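Home | Galleries | Toys & Blocks | Baskets | Contact

Colored Cubes and the Wicker Basket

Jong-dae Bang and I have been putting together a set of plain colored cubes for the play shelf at Wendon. This gallery is the tabletop part of it: three cubes in red, blue and green, one shallow wicker basket and a white cloth. Longer notes on paint and storage are on the Clernmont page. Click a picture for the larger size.

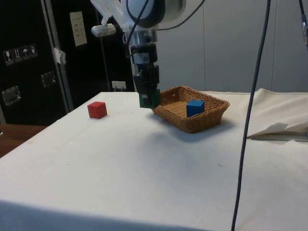
Red cube on the cloth, blue cube in the basket.

The basket is a rectangular one with a flared rim and a light brown weave. We wanted low sides so a small child can see what is inside and reach it. Deeper baskets look better on a shelf, but the blocks get forgotten at the bottom. If you are buying one for the same use, run your hand along the inside first and trim any sharp ends.

The cloth is there for color. On a bare dark table the green and the blue are hard to tell apart in the evening, and on white they are easy. It creases as soon as you fold it and we have stopped ironing it.

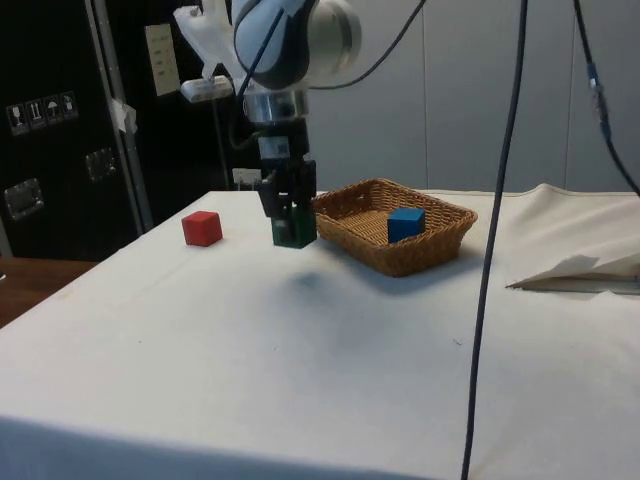 Green was the last color we settled on. Arnout Vermeulen wanted yellow, and there is a good case for yellow with very young children, but the yellow samples from Šimko showed every fingerprint. The dark green hides handling well. We went through 13 samples before choosing, most of them too pale next to the red.

For sorting games we start with all the cubes out on the cloth and the basket off to one side. Name a color, put that one in. Once that is easy, leave one color out on purpose and ask which is missing. Older children like to give the instructions themselves, and a round can go on for a while.

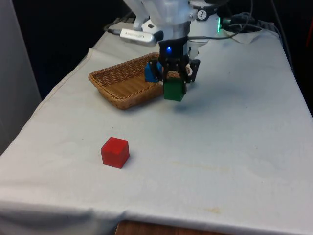

Size matters more than finish. A cube should be easy to grip from two sides and too big to swallow, and all the cubes in a set should be close to the same size so that color is the only thing to sort by. Mixed sizes are fine later on - we keep those in a separate box marked Flullov, after the old set they came from.

Marks and scratches come with use. A damp cloth takes off pencil and most crayon. Marker usually stays. We don't repaint for small marks, only when bare patches start to show, and then the whole face gets done.

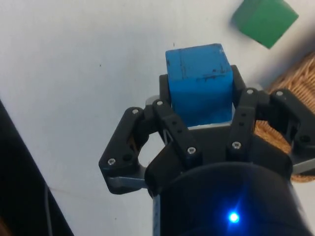

When a set goes back on the shelf we check the corners by hand and sand any that have gone rough. Fine paper is enough, a few strokes per corner. Let new paint cure for 60 hours before the cubes are stacked together, or they will stick and pull color off each other.

The next gallery covers lidded boxes and should be up in June.

1,261 views | 157 likes | 13 comments | Share | Print

Previous gallery | Next gallery | Back to top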